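Jedismont extends drinks shelving standard to small units

Jedismont has issued a revised layout standard for small drinks displays, covering units with one raised board and an open compartment underneath. The document replaces a version that dealt only with full-height shelving and will apply at 15 sites from March.

Under the revision, cans and plastic bottles go on the board, grouped by container type at opposite ends, with the middle left clear. Glass bottles are stored upright in the lower compartment. Containers of one product stand side by side with labels facing front. Side panels must rise above the board at both ends so that an outer can or bottle has a panel next to it.
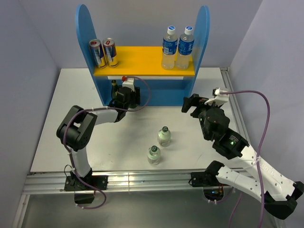
Maximum load on the board is set at 13 kilograms. The previous version gave no figure for units of this size, and sites had been applying the limit for full-height shelves, according to Carys Eynon, who edited the text.

"The old number was written for a steel bracket and a wall fixing," Eynon said. "A freestanding unit on a table needed its own."

Side panels and boards are to be in contrasting colors. Blue panels with a yellow board are listed as the default combination, and other pairs may be used with written approval. Boards must be flat and have no front lip.

Triveden will supply the units. A first order of 400 has been placed, and 50 are reserved as replacements. Sites with existing units may keep them if the panels and board meet the new dimensions.

Questions on the load limit should be sent to Florencia Quiroga at Jedismont. Requests for other color pairs go to Branwen Pritchard.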